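Module 3105: Reporting Armed Conflict
Handout 9 - Ceasefires and monitoring missions
Tutor: Rodel Calimlim

Read this before the seminar and bring the Tarnena case notes with you. We start at 2 pm.

1. What a ceasefire is
A ceasefire is an agreement to stop fighting, usually in a named area and for a set time. It is not a peace treaty. The sides may keep their troops, weapons and claims, and often do. A truce to let aid convoys through may last only a few hours.
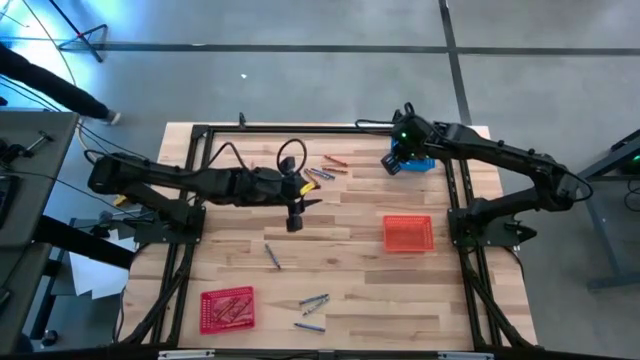
2. Who watches it
Monitors can come from the UN, a regional body or the parties themselves. Look at the mandate first. Some missions may only observe and report. Others can inspect depots or patrol a buffer zone - but only where they are let in.

In the Tarnena exercise there are two observer posts, Disitz and Malabanan, on either side of the line. They send separate reports on the same night of shelling. The reports agree on the hour and differ on who fired first.
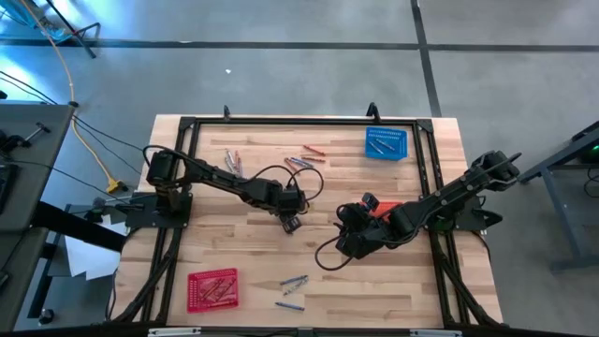 Neither report should be treated as the neutral one. Check what each post could have seen from its position, and who its staff spoke to. "Violation" is also a loose term: one mission counts each shell, another counts a whole night as one incident. Totals from the two cannot be added together.

3. For the seminar
Write a news report of no more than three paragraphs on the shelling. Attribute every claim. Mark any figure you could not confirm from a second source.

Reading: Wondent reader, chapters 2 and 3. Chapter 3 is the harder one, so leave time for it.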